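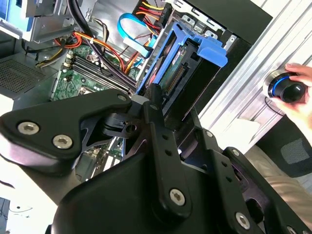
Kasten_lab
Student member, second-year automation course

Our group has to get a gripper to pull the hard drive carrier out of an old desktop tower and put it back in. We steer it by hand with a round knob controller on the side rail, and we get 4 minutes per run at the end-of-term demo. The carrier is blue plastic with a handle sort of tab. We can get close to it, but the fingers come in slightly off line and the carrier jams in the bay. There are also a lot of cables in there, including a blue SATA one that loops right by the drive. Do we move the cables, slow everything down, or change the approach angle? Speed is set to 90 at the moment, out of a maximum of 127.

Pornov
Regular

Slow down. 90 is far too quick for the last bit. We did a similar task in our January module and only got it working once we had two speeds, one for getting to the case and one for the pull.

Skendetti
Club mentor, Flillstead Robotics

I would look at the angle before the speed. Drive carriers run in straight guides, so if you pull even a little to one side they bind. Line up outside the case, stop, then lock every axis except the one you are pulling along. Most knob controllers let you do that in the settings. If yours doesn't, have the software ignore small sideways and twisting inputs. It is very hard to pull a knob without twisting it a bit.

Check your rules about the cables. If you are allowed to, unplug the SATA and power leads from the drive first and tie them back – a connector left on will hold the carrier in and feel just like a jam. Make sure the mains lead is out as well.

Putting it back is harder than taking it out. Leave yourselves more than half the time for it.

Pornov
Regular

Agree about locking the axes, I forgot we did that too.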